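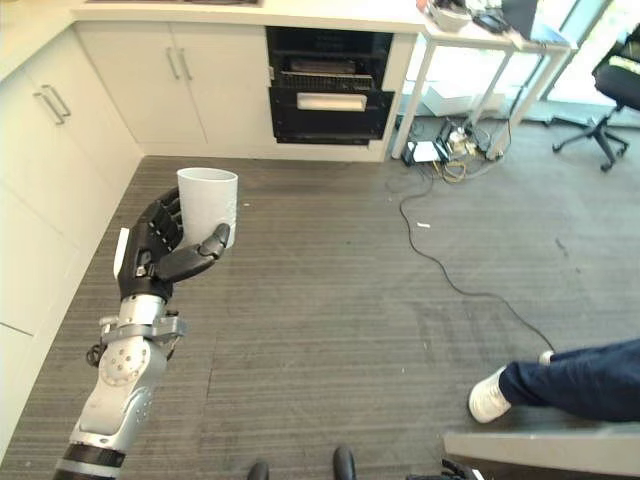

Wanted: 2 people for the arm build, Lokier workshop

Posted January 14, 2025

Quick one as I'm between jobs. We're building a robot arm and hand to help out in an ordinary kitchen. Cups first, then plates, then cupboard doors. It holds a cup. Now we need more hands (human ones).

Who we're after

Someone for wiring. Cables are a mess and need proper runs, labels, strain relief. Soldering a must. Patience too.

Someone for code, Python mostly, bit of C++. Grip control, so the fingers don't squash a paper cup or drop a mug. Hobby experience fine, no degree needed, we dont ask.

Also handy but not essential: 3D printing, sewing (fingertip pads, long story, ask Myrto), owning a van.

What it involves

One evening a week plus the odd weekend until end of March. Mostly bench work, some crawling about on the carpet chasing leads. Flat shoes, tie long hair back. Everyone learns where the stop button is before anything gets switched on.

Money

Unpaid, it's a shared build. Parts paid for out of the kitty, travel back up to £50 a month, keep your reciepts. Tea provided.

Who you'd be working with

Dela Ackah - mechanics, joints, anything with screws
Myrto Christodoulou - hand and fingers
Quyên Thân - software, currently doing the wiring as well and would like to stop

How to apply

Few lines to Dela, on paper through the Lokier letterbox or pinned to the board by the door. Say which job, which evenings you can do, and one thing you've built or mended. Photo of it if you've got one. No CVs please.

Under 18s welcome with a parent along. Step-free entrance round the back, ring twice.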